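Berkura apple peeler and corer: review

Feb 14, 2023

I make a lot of apple puddings over the winter, and until this year I peeled every apple with the same small knife. In December I finally bought a crank peeler, the Berkura, the sort that clamps to the worktop and peels, cores and slices when you turn the handle. I've used it most weeks since then and have a fair idea of what it can and can't do.

It comes in a plain box with a spare blade, a short leaflet and not much else. The leaflet is poor. It shows where to put the clamp but says nothing on how to set the peeling arm, so my first few apples came out with half the skin still on. There is a small screw behind the blade that needs loosening by half a turn. Once I'd done that the peel came away in one long ribbon.

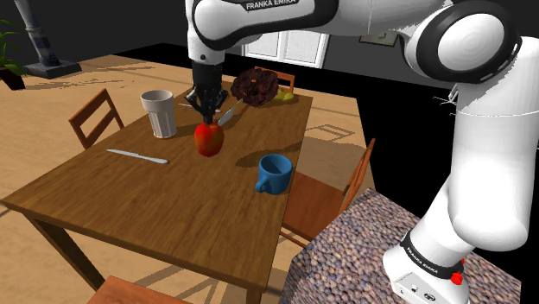
The clamp opens wide enough for my worktop but only just. If yours has a deep lip underneath, measure it before you order. My sister Violeta Gallardo has the Wesus model, which holds on by suction, and hers slides on anything that isn't perfectly smooth. I prefer the clamp, although it did leave a faint mark until I put a folded cloth under it.

For the first proper test I made a Dorset apple cake. The recipe calls for 400 g of peeled apple, and I had it ready before the oven was up to heat. The slices are all the same thickness and they cooked evenly, which mine never do by hand. For chopped apple you make one cut down through the spiral and it falls into pieces.

Bramleys were less successful. The big knobbly ones are too wide for the fork, and the blade skips over any dips in the skin. I still finish those with the knife. Coxes and Braeburns are fine. Anything soft, or an apple that has sat in the bowl too long, spins on the prongs and turns to mush in the middle. Pears worked if they were hard.

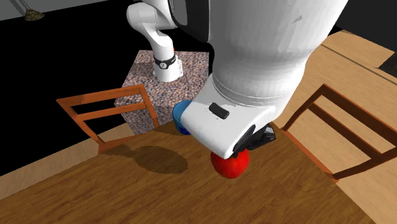
Cleaning is the part I like least. Bits of apple get stuck where the threaded rod goes into the body, and I use an old toothbrush to get them out. It can't go in the dishwasher. I left it on the draining board overnight the first time and found a spot of rust on the rod the next morning, so now I dry it straight away and wipe on a drop of sunflower oil.

The core it takes out is on the narrow side. You will find a bit of tough stuff left in the larger apples, and for a tarte tatin I went back over the rings with a small round cutter. For crumble I didn't bother and had no complaints from the table.
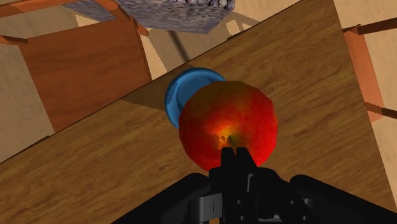

A red apple, with a blue bowl behind it.

I also tried a Jaunzems hand peeler for a week as a comparison. It's a very good peeler and takes up no room in the drawer. For one or two apples I would reach for that every time, as setting up the Berkura takes longer than the peeling does. From six apples upwards the crank wins easily.

Would I buy it again? Yes, if you bake with apples often and have a cupboard to keep it in. If you make one crumble a year, get the hand peeler. Spare blades are sold separately and fit the older model too. I haven't needed to change mine yet.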